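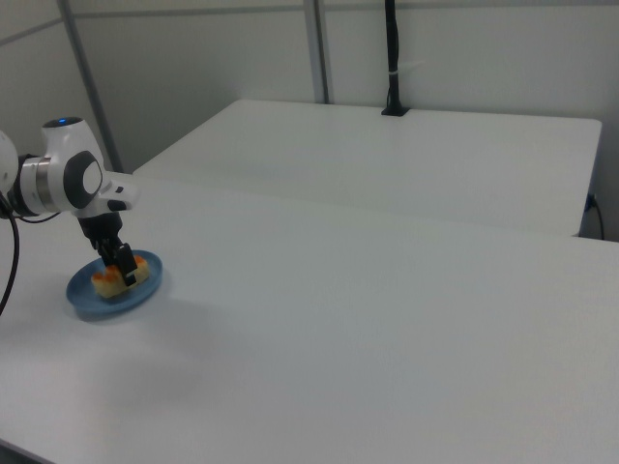
Trumano has put its food-plating arm back to work after a four-day refit of the gripper, the company said in February.

The white arm, which places small portions on plates at the Leravard test kitchen, had begun to mark softer items. Technician Dace Rätsep traced the fault to worn finger pads and a closing force that had crept up over 1800 cycles.

Both fingers were replaced. Rätsep then lowered the force setting and taught the plate position again from scratch – the old one dated from before the table was moved.

"The pads were the easy part," she said. "Most of the time went into the height. A few millimeters too low and you press the piece into the dish."

The cell ran 219 test placements before it was signed off. Bogdan Nowakowski, who manages the kitchen, said about 200 were good enough to serve, and the rest were mostly early runs made while the force was still being adjusted.

The gripper will now be wiped down after each batch, with the pads checked every morning at 7 before the first plate goes out. Cables at the wrist will be looked at once a month.

A second arm at Trumano's Etmont site is due for the same work in spring. Salamatu Tetteh will lead that job.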